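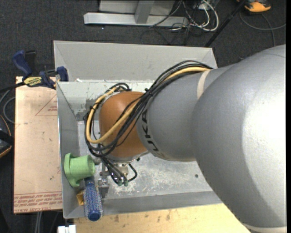
I have a soft spot for cable ties. Two bucks a bag, and they do more for a robot cell than most of the paperwork I've been asked to sign. So when people ask me what rule I'd add to the shop handbook, I say: write down how the cables run over the wrist, and make somebody check it every Friday.

We do bin picking at Finden, mostly household odds and ends, a hairbrush one minute and some plastic cup thing the next. Mixed stuff in a metal bin means the wrist ends up at angles you'd never plan for, and all that cable has to go along for the ride. Too short and it pulls on the connectors. Too long and you've got a loop hanging around looking for a bin wall to catch on.

Our handbook runs to 268 numbered items. I've read every one (I was home with the flu) and cables get a single line: "shall be suitably secured." Suitably! Maj-Britt Sandberg, who wrote a lot of it, told me the wording leaves room for judgment. Fine, but judgment at 4 p.m. with a demo coming is a pretty flexible thing.

Same goes for clamps. I love a bar clamp, I own too many of them - but a clamp holding a bin in place should come with a date when it gets swapped for a bolt. Put that in the rules and I'll stop complaining.

Well, I'll complain less.

Comments (3)

Revell: We tape a drawing of the cable run to the controller. Takes five minutes.

Sebastián Troncoso: Disagree on the clamps. We move our bins every week, and bolts would drive me nuts.

brekke_m: Item 269, then?

We use cookies to remember your settings. Accept | Manage choices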